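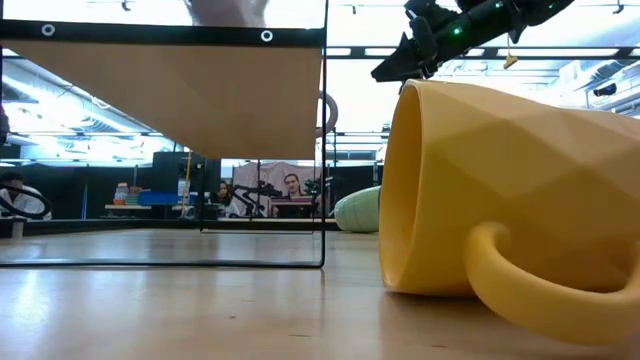
Malou Hjaltadóttir

Most households own more mugs than people, and most of the mugs don't get used. Ask anyone who has packed up a kitchen. The plates fit in one box and the glasses in another, and then there is a third box, and often a fourth, full of mugs nobody remembers buying.

I moved house in November and wrapped every one of mine in newspaper. By the time I was unwrapping them at the other end I had started to wonder why I reached for the same two each morning and left the rest on the top shelf. So I spent part of the summer asking people who make, sell and wash them what a mug needs to do, and what makes one worth its place.

Bohdana Fedoruk has been throwing and glazing tableware for most of her working life, and sells it through a small shop called Maksymiv. She made 3,672 mugs in her busiest year and says she wouldn't do it again. Her first test of any mug is the handle. She picks it up full, because an empty mug will flatter a bad handle. If the weight drags the lip forward and you need your other hand to steady it, she puts it back.

"People buy with their eyes and then they drink with their wrists," she told me.

She likes a thick, rounded loop for big hands and winter mornings. A flat handle with squared edges can look smarter, but she tells customers to hold it for a full minute before they decide. A mug that takes 200 millilitres will forgive a lot. A soup-sized one won't.

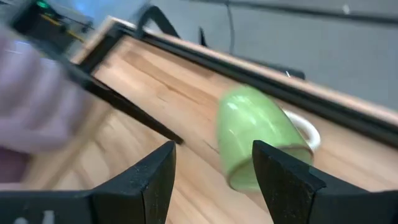
Photo: Lieven Nijs

Colour is where most of us start, and Fedoruk has no quarrel with that. Green has been her steady seller for years, from lime through to the greyish sage that people ask for when they are redoing a kitchen. A handle left white against a coloured body is an old idea that has come back. It shows tea drips sooner, but it wipes clean, and it breaks up a shelf of solid colour nicely.

Purple surprised her. She put out a few lavender pieces one spring expecting to mark them down, and they went first. Now she does them every year.

The faceted mugs, the ones covered in flat triangles like a folded paper model, come from a different kind of maker. They are usually cast in a mould, with the angles cut into the original. Seung-woo Jang designs them for Kokex and prefers a single bright glaze, yellow if he can get his way, so that the light does the rest of the work. Each flat face takes on a slightly different tone. He keeps the inside smooth. Facets on the interior would catch coffee in every corner, and he washes his own dishes.

It's worth running a thumb over the outside of a faceted mug in the shop. Good ones have edges softened just enough that they don't dig in. I found a cheap one with a ridge exactly where my knuckle sat, and that was the end of it.

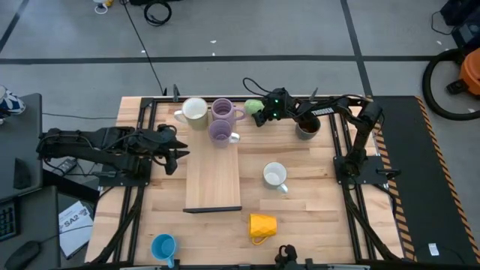
Sets, pairs and odd ones out

Marlies Wieser buys secondhand crockery for a stall at the Huduvcombe market, and she gave up on complete sets a long time ago. By the time a set of six gets to her, it is four and a chip. She sorts by family instead. Two mugs in the same lavender will hold a shelf together, and a cream or white one beside them gives the eye somewhere to rest. After that she lets almost anything in, as long as the heights are close.

She also puts them to work. A dark grey mug will take pens, or a scoop of potting mix and a cutting from a friend's geranium. The ones with hairline cracks never go back to hot drinks. She checks for those by tapping the side with a fingernail and listening for a dull note - a sound mug rings.

For storage, her rule is one layer deep. Stacking mugs is how rims get chipped, and hooks are fine if the handles are sturdy. Anything you have to move two others to reach won't be used, so it may as well go to the stall. 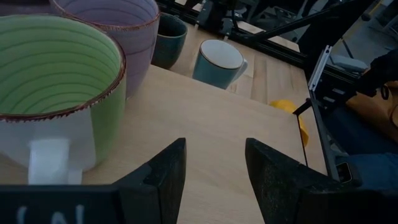
Rims deserve more attention than they get. The speckled brown edge you see on so much stoneware often comes from leaving the glaze thin at the lip, or wiping it back so the clay shows. Some people love the slight grip of it and others can't stand it against their mouth. Wieser keeps one on her counter and invites customers to touch it before they buy.

Fine ridges on the inside are another matter of taste. On a thrown mug they can be left by the potter's fingers, spiralling down to the base, and they hold a tea stain if you let them. Fedoruk uses a spoonful of bicarb and a soft brush, once a month or so, and leaves the scouring pads for the roasting pan.

I've ended up keeping seven. The yellow one is for coffee, a pale green one is for tea, and the rest are for whoever drops by. The others went to Marlies in a wine carton, and she has already sold the one with the rooster.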